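Our project looked at whether the length of a shift affects shot quality in amateur hockey. The group was Su-chen Lu, Cheng-en Ko and Lok-yiu Kong, and the data came from the Skirnau rec league, which keeps shift times for every game in its top division.

## Data

The league's scoring program, Grovo, exports one row per shift. After removing goalies and power plays we had 3104 shifts left, spread over 21 games. Each row gives the player number, start time, end time and any shots taken. Shot location was entered by hand on a rink diagram, so we grouped locations into four zones instead of using exact distances.

Two problems came up early. Start times were sometimes logged at the whistle and sometimes when the player's skates touched the ice. Shifts that crossed a period break were also recorded as one long shift — these were split before any averages were taken.

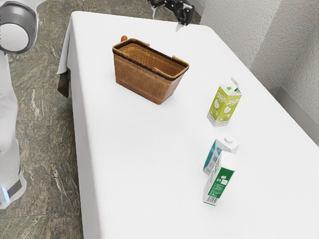 Lai-ching Tang read our first draft and asked why a shift ending in an icing call was treated the same as a normal one, given that the tired line has to stay on. We had no good answer. Those shifts are now flagged and reported in their own row.

## Method

1. Sort shifts into two groups, using 40 seconds as the dividing line.
2. For each group, work out shots per minute of ice time and the share taken from the slot.
3. Repeat by period, with third-period shifts by the trailing team left out.

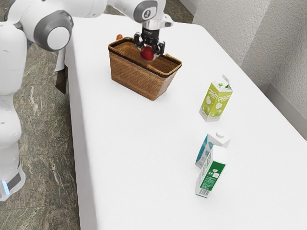
4. Compare each player's short shifts with the same player's long shifts, so that strong skaters who stay out longer do not skew the result.

## Results

Shots per minute were almost the same in both groups. The share from the slot was lower on long shifts, and the gap was widest in the third period. In the player-by-player comparison the gap shrank but kept the same direction. Defencemen showed no clear pattern, which may be due to the small number of shots they took from the slot in any period.

Flagged icing shifts had the lowest slot share of all. There were too few of them to test properly.

## Limits

One league was used, and its benches are short. Teams with only two full lines have little choice about shift length, so fatigue and roster size are mixed together in our numbers. Bence Pálfi has offered the Todano league's files from August onward, but they do not record shot location. The zone labels would have to be added from game video first.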